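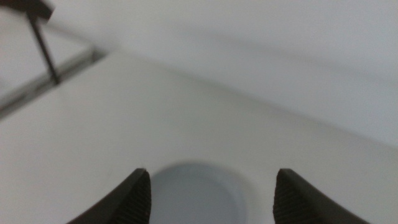 Kirkthorpe wrote back before I'd even unpacked, asking if the white tops are as plain as everyone says and whether it's worth the drive in September. Yes and yes. Go early though, parking is hopeless by 10.

So, quick notes from the Astard open day at Rivley, typing this on the train with 5 percent battery.

Doors at 9. Coffee decent, rolls gone fast. Signs to the tableware rooms pointed the wrong way, I ended up in the Dvorak building with a bunch of other lost people and had to cross the yard again. Light rain. Wrong shoes.

Tables first. White, flat, no cloth, no runners. One has a round hole let into the top, smooth, with a soft edge where the surface curves down into it. Asked what goes in there and got two different answers from two different people. A cup? A cable? Still dont know.

Then the plates, which is what I came for. Shallow, low rim, wide flat middle. No pattern at all. I liked the gray until I saw the green, and now I want the green. It's a very pale mint, a bit stronger at the rim. Would look good with eggs, or anything beige really. The gray is calmer, probaby easier to live with if you have a lot of mixed stuff at home.
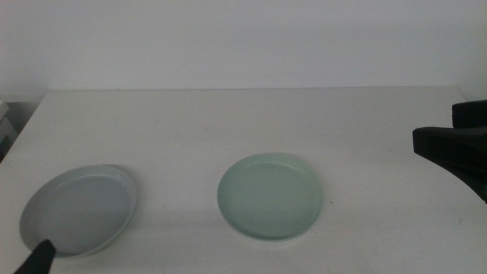
Gray and mint plates on the white table, Astard open day, Rivley.

Didn't get prices. The sheet by the door had run out and the girl at the desk said try the website. Seconds sale was meant to start at 7 in the evening, way too late for me.

Skip the film upstairs, too long and the sound was bad. Shop is small but OK. Bring cash for the coffee.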